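Study of a White Work Surface for Small Packing Tasks
Student project report, Prindwood workshop course

1. Purpose

In our project we wanted to know if a plain white surface helps a person to see small things better during packing. The task came from Rerkura, a small shop which sends buttons and beads by post. In May they had 1,416 orders, and many were packed on a dark brown bench, where small beads are easily lost.

2. The surface

We compared two benches in the same room. The first was the old bench without any cover. For the second we used a white covering with a width of 950 mm. We chose a plain one, as a pattern would disturb the eyes. Pale surfaces also show soft grey shadows, and we had to think about this when we placed the lamp.
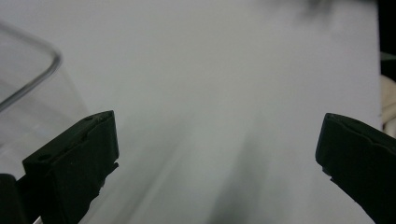

3. Method

Each of us packed 10 bags on each bench. A bag held up to 29 beads in mixed colours. We wrote down the time and every bead that was missed. The lamp stayed in the same position for both benches.

4. Results

Dark beads were found faster on the white surface. With clear and white beads it was the opposite, and we lost more of them than on the brown bench. Shadows were a problem only when the lamp stood low.

5. Next work

We would like to repeat the test with a light blue surface from Ernov.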